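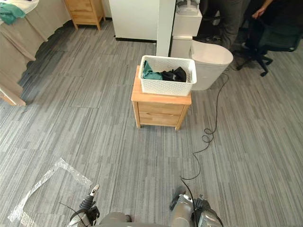 The laundry exercise at the Hetalis open day, with the basket on the nightstand.

On Sunday, July 21, 2019, the students of the Hetalis robotics course opened their workroom to visitors. I teach technical subjects at a school in Bikau, and I went there with two colleagues because we want to start a similar course. The journey took longer than planned, as the bus from Prilari does not stop at the new building on Sundays and we had to walk the last part along the canal.

We were received by Dace Vasiliauskas, the instructor of the course. She gave us coffee and name stickers and told us how the year was organized. The course has nine students. Until March they work with simulation only, and after this they are allowed to use the real robot, always with a second person in the room. The theme this year is housework, and each student chooses one small job. One girl took setting a table, another student took opening drawers, and two boys share the laundry.

The laundry job sounds easy when you say it in one sentence. The robot has to come to the furniture, take clothes from a basket and put them on the bed. In the students' notebook I read that they had made 118 attempts up to the day of our visit, and every attempt has its own line with a remark. Some remarks are very short, for example "sleeve again" or "wrong height". I liked this notebook very much. My own students do not enjoy writing down what went wrong, and I took a picture of one page to show them in the fall.
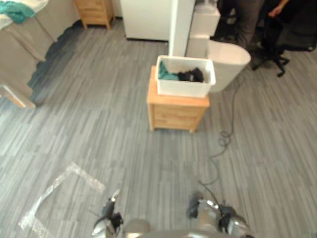

Safety rules were the part I had the most questions about, because our school board will ask for them first. At Hetalis the rules are on one sheet, and a student must explain them aloud before the first session with the real machine. One rule says that you check the floor each time before you start. I understood the rule better when I looked at the carpet to the right of the nightstand, where a thin black cable lay in loops and continued toward the right gripper. Mrs. Vasiliauskas said that cables on the floor are also the first thing a new student forgets. We will copy this rule for Bikau, and probably the whole sheet.

After the laundry station there was a talk for teachers in the next room. It was given by an engineer from Oberholzer, the company that helps the course with spare parts. He spoke mostly about hands. A gripper with two fingers is cheap and strong, he said, and for most school projects it is enough. A hand with more fingers can do more, but it has many small joints, and every joint must be calibrated and sometimes repaired.
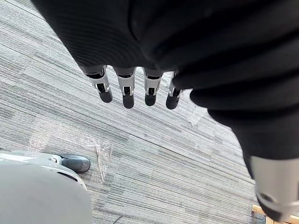

He advised us to begin with the simple kind and to wait one year before thinking about the other. One of my colleagues asked about soft covers, and the answer was that fabric protects the parts from dust, but it should be taken off regularly so that one can look at the screws. Then we came to the price. Oberholzer gives schools a starting set for 4,000 euros, without the computer. For us this is a lot of money, though less than I had feared.

In the afternoon the students let visitors try the controls. The turn was limited to 50 seconds, and there was a line to the door the whole time. I tried it once. I moved the arm too fast, then too slowly, and when I had found the right speed my time was over – the boy beside me was polite and said that it is the same for everyone.

Before we left, I asked Mrs. Vasiliauskas if our group could come again with students. She agreed, but asked for small groups and a message two weeks before. The drawer project was not shown that day, so I hope to see it on the second visit. Teachers from the region who would like to join us can write to me at the school office in Bikau.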